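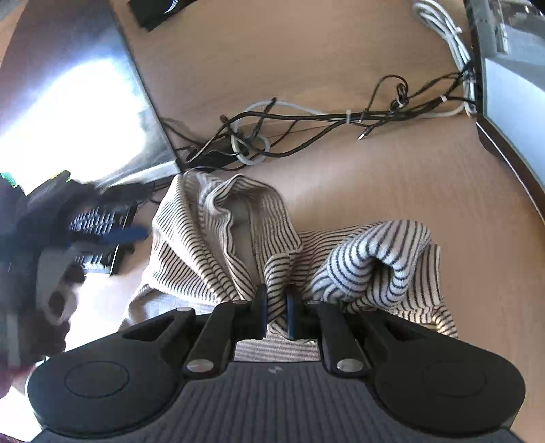

The Turkari gauge had read low since August. The log gave the river at Stikby as falling, and the river was not falling. The inspector had stood on the bridge for an hour and watched the water hold at the same course of stone.

She opened the gauge house at first light. The float moved freely in the well. The cable ran clean over its pulley, and the counterweight hung where the manual said it should. She set the pen to the staff reading, signed the chart and waited. By noon the pen had dropped 3 millimeters.

Ortner, the district office, replied by telegram that the instrument had been certified and the fault should be sought elsewhere. She sought it elsewhere. She leveled from the benchmark on the church step to the staff, then back again. The two runs agreed. She leveled from the church step to the older mark at Drerkonley, 5 kilometers up the valley, and that line would not close.

The error was 96 millimeters. She rested a day and ran the line again with the other instrument, taking shorter sights. She got the same figure.

The church was rising, or the valley was sinking and the church was not. The staff was bolted to the same ledge of rock as the step. The river, having no fixed point of its own, had kept its level.

She wrote this on one sheet, with the observations attached, and put it in the bag for Ortner. The form had a box for the cause of the fault. She left it blank, then wrote "ground" in pencil.

The reply took 6 days. It instructed her to correct the gauge by the stated amount and to repeat the correction monthly.

She oiled the pulley, reset the pen and entered the new datum in the book. In the church someone was practicing the organ. She locked the gauge house and went up to measure the step.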